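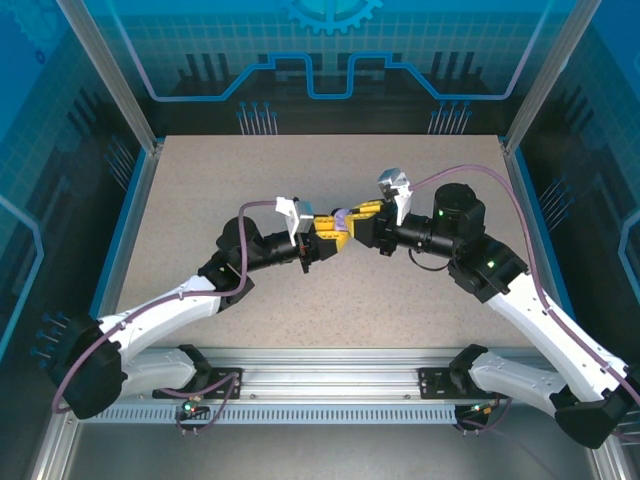

Irkine Catchment Groundwater Monitoring
Second progress report to the Shearer Fund
Prepared by Silvan Zaugg for Damian Thaler, grants officer
Wed 17 April

1. Status

The project is on programme for fieldwork and behind on data release. All 16 boreholes between Rurninton and the estuary are fitted with pressure loggers and are recording at intervals of 30 minutes. The first public release of water levels was due at the end of February. It has been moved to the next reporting period for the reasons given in section 3.

2. Fieldwork

The last three boreholes were brought into use during this period. Two are former farm supplies and needed only new caps and a survey of the datum. The third, on the common north of Rurninton, was blocked by silt well above its recorded depth. Dosteck cleared it by airlifting over two days and then carried out a short pumping test. Recovery was slow, which is consistent with the clay shown in the old driller's log, and we will treat this borehole as a local record only.

Manual dip readings were taken at every site during each download visit. Agreement between dips and loggers is within two centimetres at all but one borehole. The exception is BH7, where the suspension cable had slipped at the clamp. The clamp has been replaced and the affected readings are flagged in the file.

Access to BH11 was refused during lambing and the visit was put back. The logger has enough memory for the longer gap and no loss of record is expected.
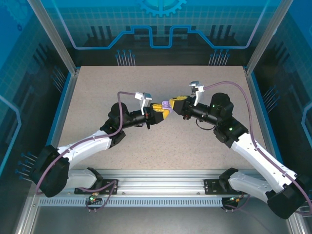 Two arms above the speckled tabletop, meeting at a small lavender-purple object.

3. Data

The historic record has been typed up from the water company ledgers and holds 2,419 monthly levels. Checking took longer than planned. The ledgers use feet below the well top for the early years and metres above datum later on, and the change was made at different times at different wells. In four wells the well top was also rebuilt, and the new height was not written down. We have estimated the offset from neighbouring wells and marked the values as provisional.

Barometric correction is done with a single instrument at the Rurninton pumping station. The lower boreholes may need their own - the residuals there follow the tide, and at present the two effects cannot be separated.

4. Expenditure

Spending is within budget, with one variation. Clearing the silted borehole cost £1,000 more than the sum allowed. We propose to meet this from the travel line, which is underspent after download visits were combined. No increase in the grant is requested. Written approval of the transfer is needed before the Dosteck invoice is paid.

5. Next period

- Resurvey the datum at BH7 and BH11.
- Install a second barometer near the estuary.
- Release the corrected levels, with provisional values kept in a separate column.
- Draft the drought response note for the lower catchment.

The draft note will be sent to the Fund for comment four weeks before it is published.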